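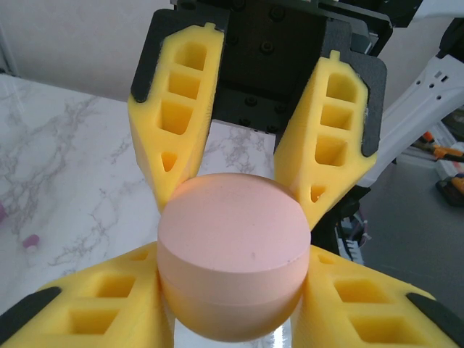 Peach-pink sphere with a flat top, held between yellow lattice fingers.

Reseck adds plain bangles to its May list

Reseck has added 19 plain bangles to its spring jewelry range. They come in brass or silver plate, in three widths, and are sold singly or in sets of four. Sets ship in a cloth pouch.

Orders over 30 pieces go out from the Santoro warehouse and take a week longer. Sizes can be swapped once, unworn, with the tag still on. Engraving is not offered on the narrow width.

The Hilent earrings are back in stock. The clasp is new and the price is the same.

Shares 81 | Comments 2

Do the sets come in mixed sizes? I need one larger.

Got the brass ones, a bit heavier than my old pair but they fit fine.

© Reseck | Contact us | Back to top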